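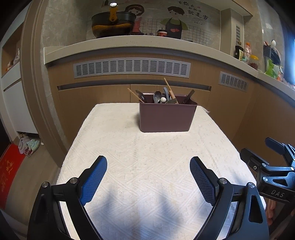
Gustberg Kitchen Table Notes

Welcome, and thank you for stopping to read before you download. Gustberg is a collection of short written notes about kitchen tools and the places people keep them: caddies, crocks, drawers, hooks, the jar by the stove. It started as a shared notebook between Thandeka Kruger and me, back when we were both trying to work out why one of us could always find the peeler and the other never could, and it grew from there into something we thought other people might like to use. I have tried to write down here everything I would want to know if I were opening the files for the first time, and I apologize in advance if I go on a bit.

What is in the collection

There are 261 notes, written in 99 kitchens. Each note covers one storage spot in one kitchen, so a home with a crock on the counter and two drawers of tools will have three notes under the same kitchen number. Most are a paragraph long. A few run to a page, usually when the person writing got interested in the history of a particular ladle, and we left those alone.

The notes are about everyday things: chopsticks, spatulas, spoons, scoops, whisks, tongs, and the plain wooden sticks that people use for stirring, for propping, and for getting the last bit out of a jar. We asked for utensils only. Knives come up now and then when they share a container with everything else, but we did not go looking for them.

How the files are laid out

notes.csv has one row per note
kitchens.csv has one row per kitchen
words.txt is the word list, with our preferred names and the other names people used
CHANGES.txt is what it sounds like

The columns in notes.csv are kitchen, spot, container, contents, sorted, reach, and note. The first two are numbers. Container is a single word from the list (caddy, crock, jar, drawer, rack, hook, other). Contents is a list of tool names separated by semicolons, in whatever order the writer gave them. Sorted is yes, no, or partly. Reach is the writer's own answer to the question "can you get to it while something is on the stove?" and it is free text, so please expect answers like "if I lean."

In kitchens.csv you will find the size of the household, the main spot for preparing food (counter, table, or both), and whether there is a cloth on the table. That last one was Bheki Ngcobo's idea and I was doubtful, but I have come around. People who keep a cloth on the table seem to move their tool caddy more often, to shake the cloth out or to change it, and every move is a chance for the tools to get shuffled. Anyone looking at how a container gets rearranged over time will want that column.

A word about caddies

I will admit to a soft spot for the upright caddy, and it gets the longest entries in the collection. A rectangular one of the sort you can stand at the far edge of a table holds a surprising amount. Chopsticks lean out at one side, a long wooden stick goes slanting up over everything, and the spatulas end up near the corners, where they have a bit of room. A metal spoon put in with its bowl up is easy to spot, which I like, though Thandeka stores hers the other way and will not be persuaded.

The trouble with a full caddy is that the handles of short tools sink below the rim of their neighbors. Writers often listed something simply as "a curved handle" or "a white knob" and did not pull it out to check what it was. We kept those entries exactly as written. If you are counting tools by type, please treat them as unknown and do not guess from the color — I tried guessing on a small batch in my own kitchen, and I got a humbling number wrong.

Names for things

Scoop, ladle, serving spoon and dipper gave us the most grief. One person's scoop is the next person's ladle, and spatula covers at least two quite different tools depending on who is talking. In words.txt we picked one name for each tool and listed the rest beside it. Wian Sithole read through the whole list and argued with me over most of it, to its great benefit. The original words are still in the note column, so nothing has been lost if you prefer them.

Known problems

Kitchen 98 has two notes with the same spot number. They are different drawers. I will fix this in the next release, once I have checked with the family which drawer is which.

The reach column is blank for the earliest notes, because we had not thought to ask yet.

Version 3 changed "tub" to "caddy" all the way through. If you have older scripts that look for "tub," they will quietly find nothing.

Nearly all the kitchens belong to people we know, or people they know. Please don't take the collection as a picture of how everybody lives.

Using and adding to it

You are free to use the notes for teaching, for research, or just for ideas on where to put your tongs. A mention of Gustberg is appreciated. If you would like to add your own kitchen, write the note before you tidy, please, and list the tools under the names you use at home. Corrections are welcome too, and Tiago Antunes looks after those now that I have run out of evenings.

Last updated Saturday, September 3, 2022
Anel Motaung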